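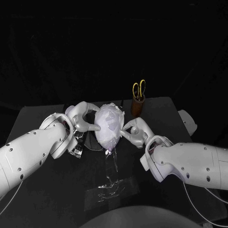
Kelly Camargo thinks I'm being unfair to the Wustel. She wrote to me after my last column to say that a sensor board that gets people soldering is worth having, whatever it does once it's soldered, and that grumbling about the software misses why anyone buys a kit.

I've read her email a few times and I still don't buy it. People bought the Wustel to log temperature and humidity. I know this because it says so in large letters on the product page, and because that's why I bought mine. If the point was the soldering, Skarulbridge could have sold us a bag of resistors and a scrap of perfboard and saved everyone the shipping.

My complaint is with the word "open." Skarulbridge calls the board open hardware, and in a narrow sense it is. The schematic is up as a PDF. The layout files are there too, though they're for a revision that was never sold. What you can't get is the firmware source, and without that the board won't talk to anything except the Skarulbridge server. You plug it in, it joins your network, it sends your readings away, and then you log in to a web page to find out how humid it is in your own basement.

I can live with a closed product. I own a closed thermostat and a closed microwave and I don't lie awake over either one. I mind paying the hobby price, doing the hobby amount of work, and getting the closed product at the end of it. Mine took 3 evenings to get going. One of those went to a header that was drawn backwards in the assembly guide, an error that had been reported in the forum and marked "solved" with no change to the guide.

The usual answer is that somebody will reverse engineer it. Maybe. The Pangilinan project has been trying to do that for a good while, and I admire the patience of the people on it, but look at what they've got. Their replacement firmware reads the temperature. Humidity works on some boards. The battery gauge is listed as "planned." I installed it in the spring and my Wustel now reports 25 degrees day and night, which would be lovely if it were so. I put the stock firmware back on and it took me 9 tries before the bootloader would take it.

There's a further claim I hear at the electronics night in Sullis, and that's the one about price. Cheap boards have to make their money back somehow, the thinking goes, so of course there's a server, and of course there'll be a monthly fee someday. I'd find that easier to accept if the Wustel were cheap. Add up a bare microcontroller, a decent humidity sensor and a plastic box, and you come in under what Skarulbridge charges. You'd write your own code, sure. It's a loop that reads a number and saves it to a file. Beginners have been doing that for years with a borrowed script and a free afternoon.

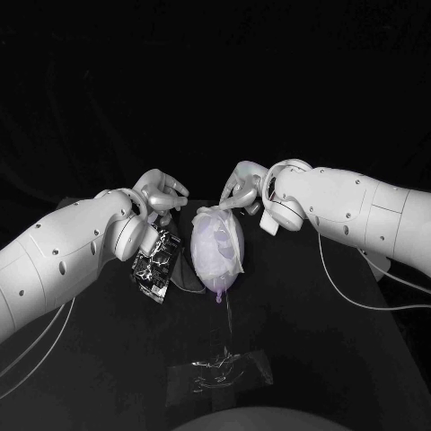
But a beginner doesn't know which script to borrow, one reader objected in the comments, and a board that works on the first night keeps people in the hobby who would otherwise quit.

That's the best case for the thing and I'll give it some room. A first project that works matters a lot. Mine was a blinking light, and I showed it to people who didn't care. Still, I'd want to see some sign that the folks who start on a board like this go on to anything else. What would they go on to? They haven't seen the code. They can't change how often it reads, or have it switch on a fan. They've learned to make an account.

I also don't trust how long it lasts. The terms of service, as posted on 4 May 2017, let Skarulbridge drop the server with 30 days' notice. Ask yourself what a Wustel does on the day after that. As far as I can tell it blinks blue and looks for a server.

So a few things I'd like before I recommend one to anybody. Put up the firmware source, even if it's ugly. Or leave the source closed and let the board send its readings to an address I choose — that's one text box on a settings page. Fix the header drawing. If the company did only the second of those I'd probably stop writing about it, and Kelly could have my spare.

Until then it's in the drawer with the other boards I meant to get back to.

Home Projects Columns Parts Bin Forum About

Contact the editor | Copyright 2017 | Back to top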